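Fixing what the office throws out

Nele Weidemann has run the computer reuse program in Zisascombe for 14 years. It takes in old desktops from offices and schools, repairs the ones worth repairing and passes them on to households that need one. Last year over 300 machines went out the door. She spoke to us about how the program works and what she would like to see change.

Weidemann started out in payroll at Heitmann, a freight company, and had no training in electronics. "They were replacing every computer on our floor and the old ones were going in a skip," she said. "I asked if I could take 13 of them. My boss said fine, as long as they were gone by November."

She kept them in her garage and learned as she went. Most needed a new drive or more memory. Two were beyond help and became spare parts.
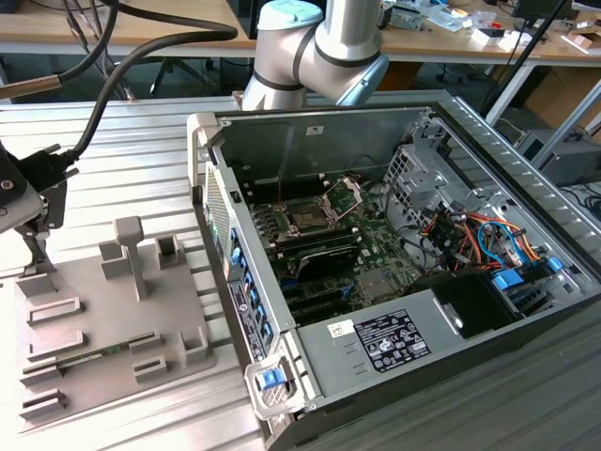
The program now rents a unit on the Toltmont road and pays two part-time staff. Money is the constant worry. The council gives it a grant of $4,000 a year, and the rest comes from selling a small number of better machines and from scrap metal.

"People think the parts cost us the most," Weidemann said. "It's the rent. Then power. Parts are well down the list."

Households pay nothing. They are referred by schools, the library or a community worker, and the wait is usually a few weeks. Sieglinde Diekmann, who handles referrals, said the biggest group used to be families with children in high school. Lately she has seen more older people who need to get to their bank or book a medical appointment online.

"They ring up a bit embarrassed," Diekmann said. "I tell them the branch closed on all of us."
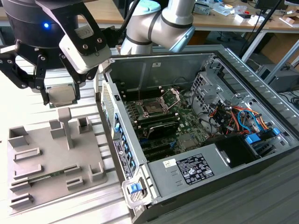

Weidemann would like manufacturers to make machines that are easier to repair. Many of the newer small desktops and laptops she is offered have memory or processors soldered to the board, so one fault can mean the whole board is replaced. She prefers the older style, where a processor is a separate square chip with a silver top that can be lifted away from the board and swapped. "If I can get it out, I can use it in something else," she said.

She also wants offices to stop pulling the drives and smashing them. The program wipes every drive and gives the donor a certificate, but some firms still won't hand them over. Sosden, a local accounting firm, changed its policy after a visit to the unit and now sends its computers complete.

Weidemann plans to stay on for another couple of years and is looking for someone to take over the bookings. The unit is open for drop-offs most mornings. Printers are not accepted.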